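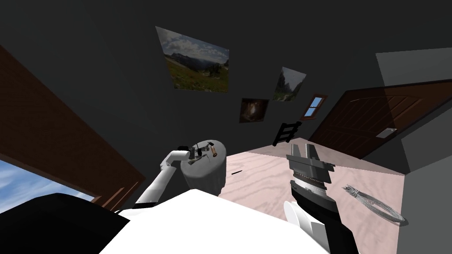

Call for Student Operators: Simulated Two-Arm Robot Project, Hawthorne Robotics Club

The Hawthorne Robotics Club is looking for 13 students to join the spring session of Stosotis, our simulation project. Participants drive a simulated two-arm robot through short handling tasks and help turn the runs into a practice set for the Vesinholm student contest in April. No hardware is involved. All of the work is done at a computer, in the club lab or at home.

What you would be doing

Each operator records 33 runs over the session. A run starts from a set arm position and ends when the task is done or the time limit of 200 seconds is up. You save it either way, add a short note on what went wrong, if anything, and move on to the next one.
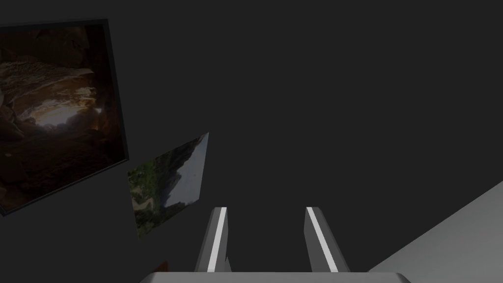

Operators work mostly from the wrist view, and it takes some getting used to. You have the two fingers and whatever is past them, and very little else to tell you which way the arm is turned. Many new operators learn to steer by the wall. With the cave picture up in the left corner and the smaller landscape below it, you know where the gripper is pointing before you check any numbers. We spend the first two meetings on this.

You will also review runs made by other operators. Reviewing is slower than driving and we ask everyone to do a share of it.

Who can apply

Any enrolled student, in any major. You do not need to know how to program. A few things do matter:

– You can come to a two-hour lab meeting each week, starting at 5:30 p.m.
– You can put in three more hours a week on your own time.
– You are willing to repeat the same task many times and write clear notes. 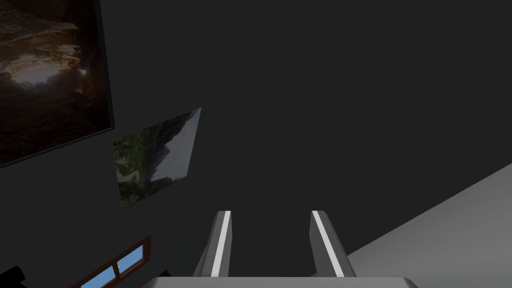
Software and equipment

We use Pladon, the club's own simulator setup. It runs on the lab machines and on most laptops bought for schoolwork. Game controllers are lent out for the session. If you want to use your own, bring it to the first meeting so we can set it up. 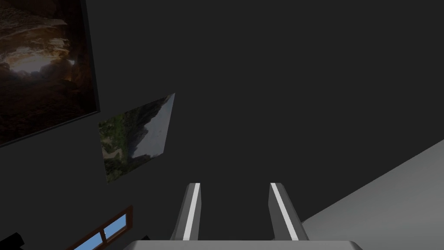

Labeling is the other half of the job. Every run is split into stretches, and each stretch gets a tag such as reach, grasp, carry or idle. Where the fingers are open with nothing between them and only dark wall past the gap, the gripper is tagged empty, even if the arm is on its way to something. Last session's set came to 357 runs, all tagged by hand.

Pay and credit

The positions are unpaid. One credit of independent study is available – ask before the session starts, as the form has to go in early.

How to apply

Send a paragraph on why you are interested, along with your weekly schedule, to the club mailbox at the Hawthorne engineering office by the end of January. Replies go out in February. Students who applied before and were not placed are welcome to apply again.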